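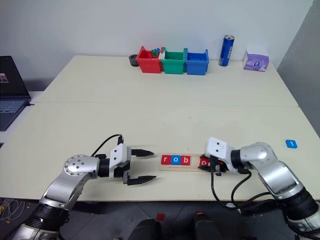

Notes by Shahnaz Sultana
Automation at Work, Unit 9

Spelling a word is my favorite way into this unit! Five letter tiles, one shallow tray, two arms. Anyone can follow the job, and everything we'll say about kitting and packing at the Dunent plant is already in it.

Look at how the work gets shared. One gripper is at the left end of the tray, the other over the right end, and the "t" still lies off by itself on the table. On a packing line, a person settles all of this without a word (which hand, which piece, what comes next). With two arms, somebody has to spell it out, and at Dunent that somebody is usually the packer who used to do it by hand.

Kai-wen Fung interviewed 16 packers there for our July session. Most had moved from placing parts to setting up trays and deciding what counts as straight. Great material, please read it!

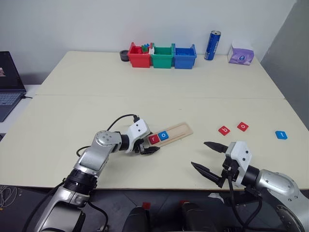
Before next class

Read the Fung interviews, the first 20 pages. Then pick one task from your own job and write down 2 decisions you make in it without thinking.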